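I met the site manager at the new Wistport school gym on Wed 10 June, and wow, it's big! 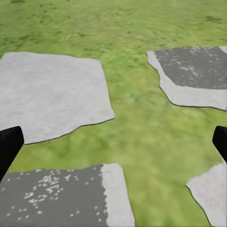 Getting it built

"We had 13 months," she told me, "and lost most of January to rain." The gym seats 600.
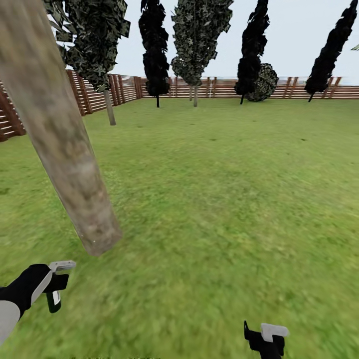 She laughed when I asked about the roof (two deliveries, both late).

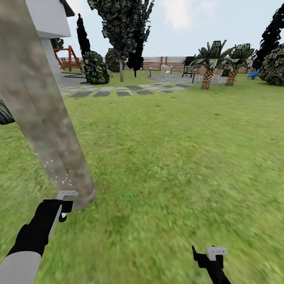 By the Jandby schools reporter

So are the kids happy? "They love the bleachers," she said. 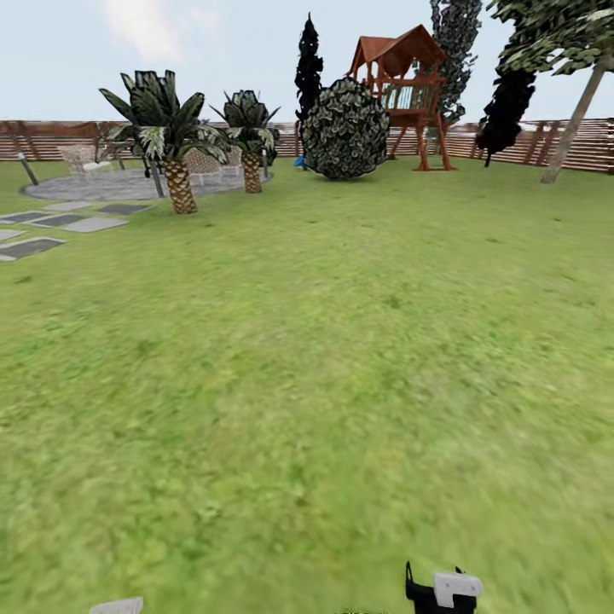 The locker rooms open next, and she still has paint to pick.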